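Mar 13, 2023

**Tile mats for summer: worth it or not?**

**owino_porch**
Our bedroom gets the afternoon sun and we don't have AC upstairs. Last August it was still 12 degrees hotter than the kitchen at bedtime. I'm looking at the mats made of little tiles that go on top of the sheet. Cinley has one for $60. Does anyone sleep on one all season, and what do you put under it?

**slatbed**
I do. Mine goes over a regular fitted sheet. Get one that covers close to the full mattress, because the small ones slide. Leave a blanket within reach for 4 a.m.
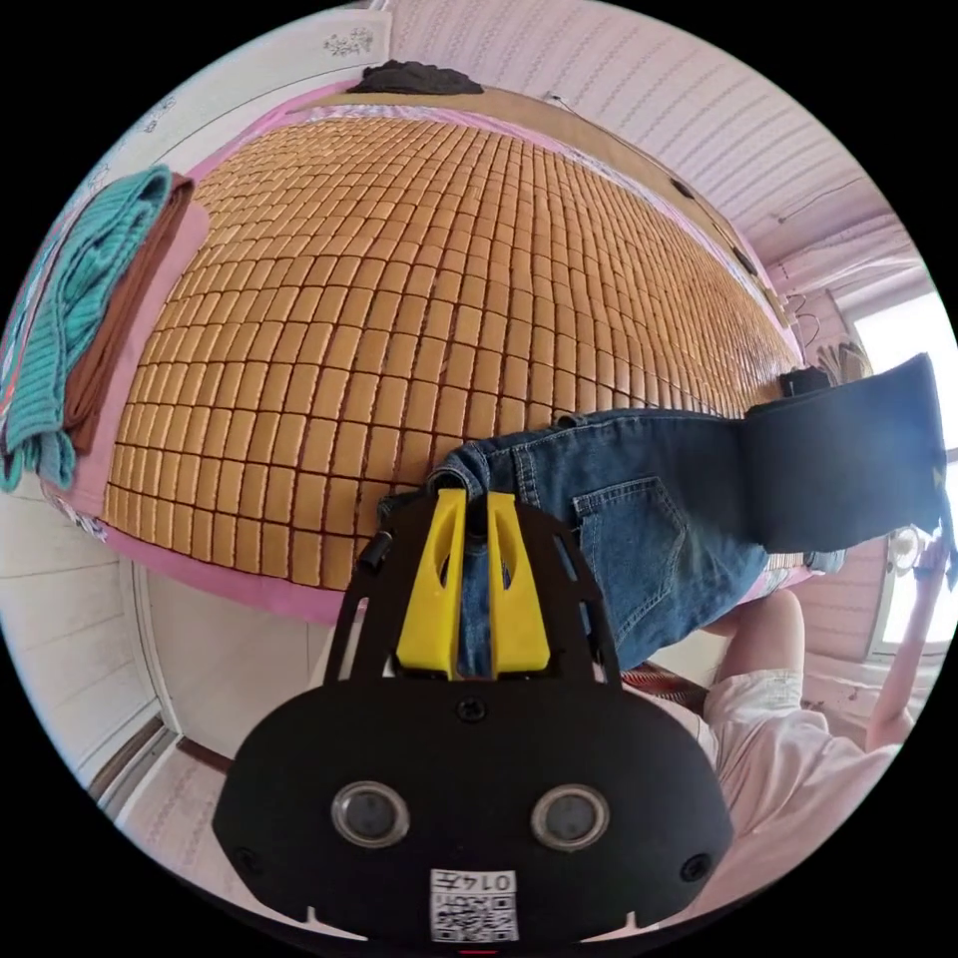 **Begoña Villalobos**

Pink sheet underneath, tile mat on top, knitted blanket at the side. I've slept this way for three summers. Wipe the mat with a damp cloth and let it dry flat before you roll it up.

**emside_dan**
I'll disagree. I bought one and it pulled my arm hair all night. Went back to linen. For $100 you can get a good window fan and fix the real problem.

**slatbed**
Hair pulling is the gaps. Wear a T-shirt or lay a thin cotton sheet over it.

**emside_dan**
Then you're sleeping on a sheet again.

**Begoña Villalobos**
A thin sheet still sleeps cooler than bare mattress foam. I do both, fan and mat. One more thing, keep jeans and anything with rivets off it. Rivets can scratch the tiles. I fold denim on mine, but only the soft parts touch.

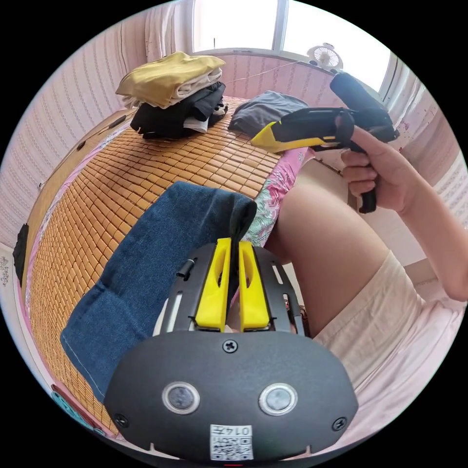 ## Split from this thread: storing mats over winter

**owino_porch**
Ordered the Cinley. Can it stay rolled under the bed from fall on?

**slatbed**
Rolled is fine, folded is not. The cords break at the crease. Esberg sells a long cotton bag for it.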